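How does a robot know what to do next?

I write software for robots at a little workshop in Gretley, and the question I get most from children is "does it think?" Well, sort of! Let me tell you what goes on.

First comes looking. A camera sends my program a picture, and to a computer a picture is just a huge grid of numbers. A bit of software (ours is called Jevico, don't ask me why) hunts through them for shapes and colours it has met before. A green tray. A bowl on a plate. A mug, and which way its handle points, which matters a lot if you're going to grab it!

We do this 10 times every second. You blink far less often than that.

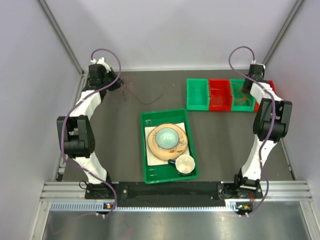 Next comes planning. Say you want to move a bowl. Your arm just goes, doesn't it? A robot arm needs a path, so my program makes up 100 different ones and throws away any that would bump into something. With two arms it also has to check they won't bash each other, and that's the bit that gives me headaches.

Hard plates are fairly easy, because a plate stays plate-shaped. Thin, tangly, see-through strands are horrible! They flop about and never look the same way twice, so we had to show Jevico 231 pictures of tangles before it got any good at spotting them.

Last comes control, which means lots of tiny messages to the motors: a bit more, a bit more, stop. Try it yourself. Shut your eyes and get a friend to steer your hand to a spoon using only words. Tricky!

Comments (2)

Moltoton: We did the spoon game in class and my partner steered me into the pencil pot.

Rawat: What happens if all 100 paths are bad?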